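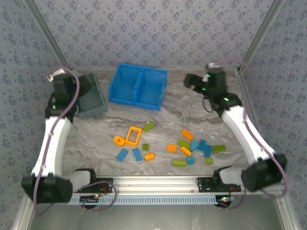
According to a reader at Trollholm, the second arm stops whenever the first one slows down, and retuning the gains changed nothing. I'd believe it. Gains get blamed for most two-arm stalls, and in my experience they're usually innocent. Check the clocks before you touch the controller.

What follows assumes two arms sorting building bricks into bins, with Grasska as the planner and Ploltance passing messages. Other stacks will differ in the names of things.

Step 1. Log before you tune

Record one full sorting run with both arms enabled. Save the commanded joint positions, the measured ones and the timestamp from each driver. The Ploltance dashboard shows a smoothed plot that looks fine even when the raw data doesn't. Export the raw file.

Step 2. Compare the two clocks

Plot left timestamp minus right timestamp over the run. A flat line is good. A slope means each driver is keeping its own time, and the planner is checking for collisions against an old position of the other arm. On my setup the gap had reached 48 ms by the end of 800 cycles. The manual calls this "negligible." I don't.

Step 3. Use one time source

Stamp both arms' messages in the same process, on arrival. You lose a little accuracy per message and get two streams you can compare. Restart both drivers afterward; reloading the config didn't take for me.

Step 4. Set the stale limit

In the planner settings, find the maximum state age. Mine shipped at 40 ms, and I run it at 28. Go lower and you'll get refusals to plan, which are annoying but easy to spot in the log.

Step 5. Repeat the run from Step 1

Use the same brick layout, or as near as you can manage. If the stalls remain with a flat clock plot, then go look at the gains. The Innes auto-tuner will offer to do it for you. Save your old values first.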